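Gittins Rules

The Gittins Rules are a set of good-practice requirements for recording household handling tasks with hand-held grippers, for use in training robot manipulators. They were drafted at Sarkden and first issued on 20/02/2019. The current text has 18 clauses and covers equipment, workspace and record keeping.

Clause 2 deals with two-handed work. Each hand holds its own gripper, and both sets of finger pads must be of the same type. Packing and unpacking an open carton on a bed or other soft surface is a listed task.

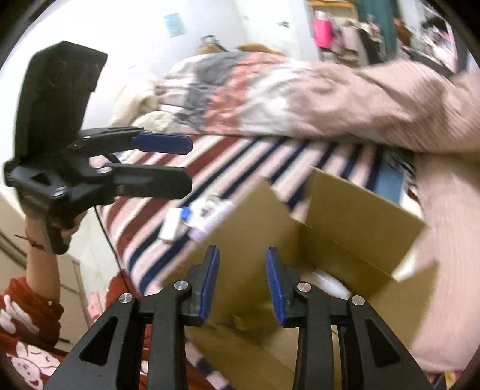
Maritza Giraldo has argued that the soft-surface tasks should be graded separately, as a carton on a mattress shifts under load and tables of results mix it with cartons on hard floors. The revision of March adopted part of this proposal – the surface must now be logged, but no grade is assigned.

Workspace clauses require that furniture and personal belongings stay where the household keeps them. Small items such as lids, cables and packets may lie next to the carton, provided the space between the open fingers is clear at the start of a grasp.

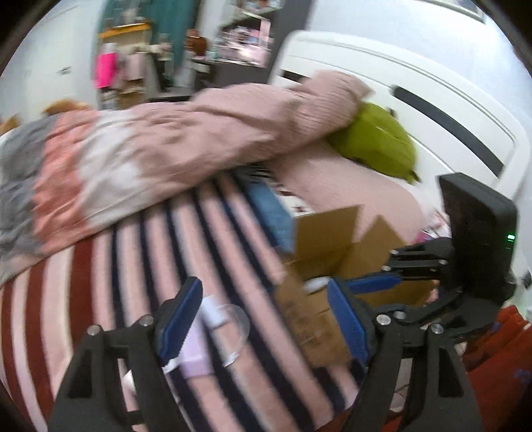 Glass, blades and open liquids are excluded under the same clauses, and any cable still connected to a supply must be unplugged before work begins.

Pads are inspected after every 127 grasps and replaced after 3,000. Clateo applies the rules in full. Erneck uses the workspace clauses only, with its own schedule for pad wear.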